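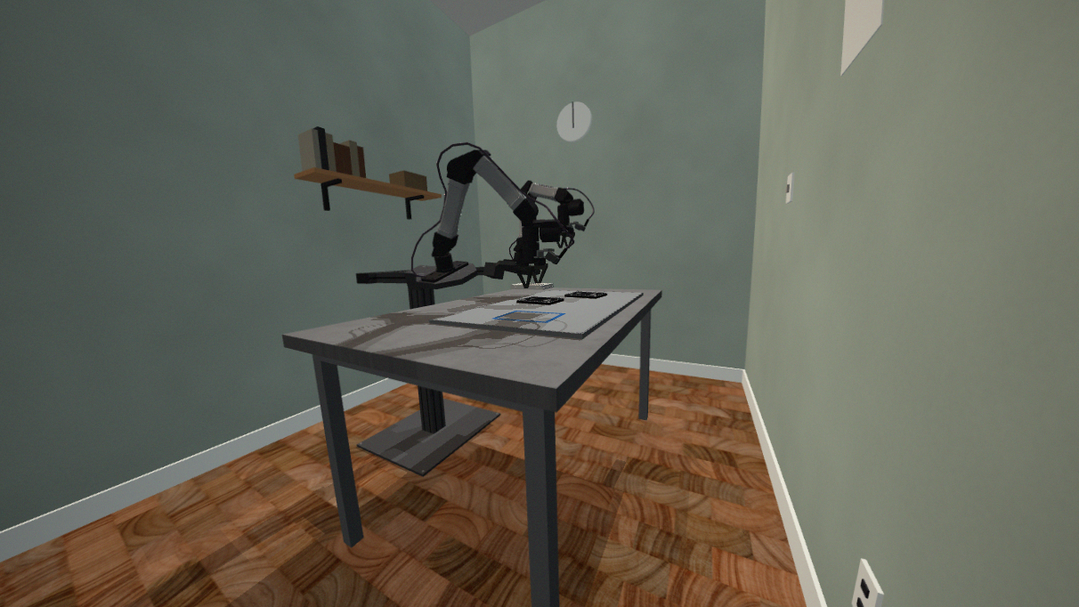
Can I check the simulated two-arm cell without loading the full task?
Load only the cell, with the controllers paused. It is enough for checking the layout and the wrist camera, and it opens much faster.

These are the steps we follow at Pravbridge before each batch of runs in Prarnolar.

Step 1. Reset the cell and set the random seed to 7. Please write the seed in the log, or the next person cannot repeat your layout.

Step 2. Look at the board and the blue outline from the room camera. The board may lie at a small angle, this is normal. Both grippers must be above the table and must not touch each other.

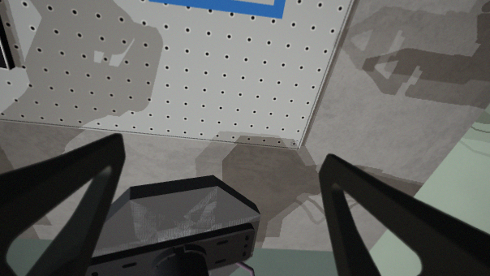 Step 3. Switch to the wrist view and open the fingers fully. Both fingertips should be visible, one on each side. If you see only one, the camera offset was saved wrongly. Load the file again and repeat from Step 1.

Step 4. Keep the shadows on. They make the picture slower, but our policy was trained with them, and without them the results are worse.

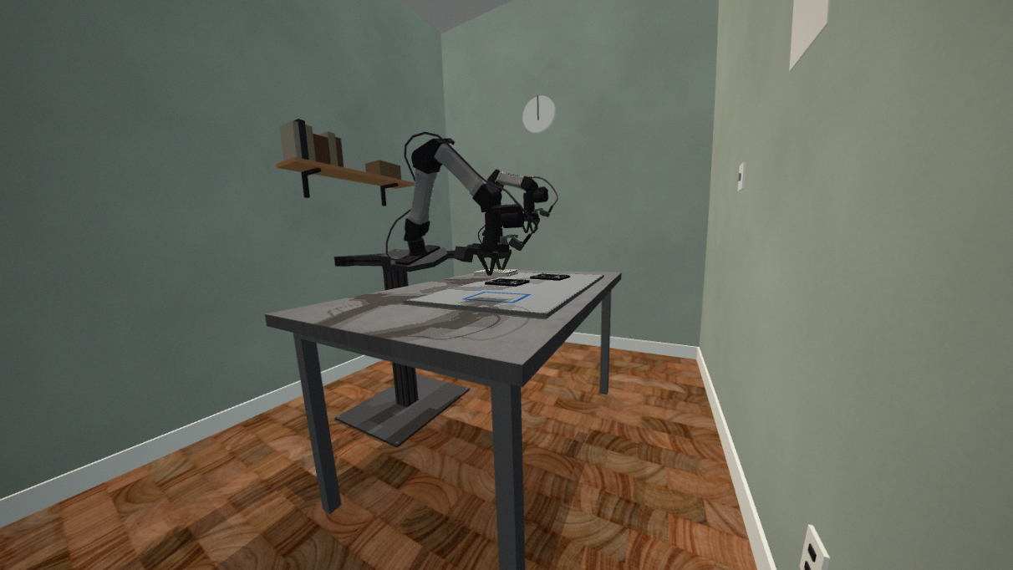 Step 5. Run 730 simulation steps with no command. The arms should hold their position. If one sinks, increase its joint damping by 2 and try again.

Cauã Batista keeps the settings file for this cell. Send him your changes before Monday.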